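Robots on the packing benches – your questions

Sullwood has had robot arms working on the small-items benches since September. We get asked about them a lot, by new starters and by people at our other site, so we've put the answers in one place. Karthik Ekanayake on the bench team keeps it up to date.

Are the arms taking over my job?
No bench jobs have gone. What has changed is the mix of the day. You'll do less reaching and sorting, and more checking, setting up and teaching. Plenty of us were wary at first and now argue over who gets to teach the next item!

What do they handle?
Mostly toiletries and other light goods. We have 2583 lines in the small-items range and the arms are cleared for 494 of them so far. Tubes are a favourite of ours – they're slippery, they squash, and the two ends are completely different shapes, so there's a lot to get right. A pink Curaprox tube lying at a slant is a lovely little puzzle: do you go for the middle, the cap or the flat crimped end? 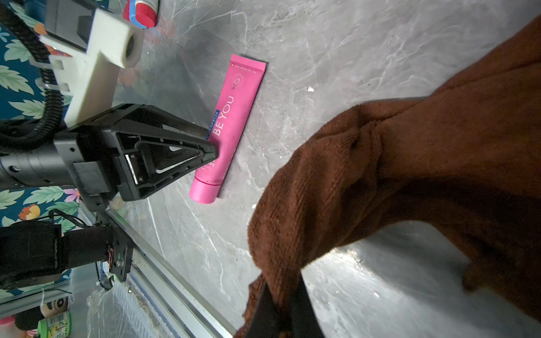
Do I need to know about computers?
Not at all. If you can pack a box neatly you already know the hard part. Training takes 2 shifts, both paid, and you'll have someone from the bench team beside you throughout.

What is "teaching"?
You guide the arms through a pick by hand, over and over, with the item in a different spot each time. Soft things such as knitwear take longer than tubes. We've saved 1769 good picks to date, and every one was shown by a person who works here.

What if an arm drops something?
Press pause, put the item back and note it on the Ramex sheet. Drops don't count against you. They're really useful to us, so please write them all down – even the silly ones.

Can I stay on a manual bench?
Yes. Tell your shift lead and they'll sort the rota. You can change your mind later.

Who do I ask about anything else?
Karthik, at the Drulel end of the floor, most days until 3 pm.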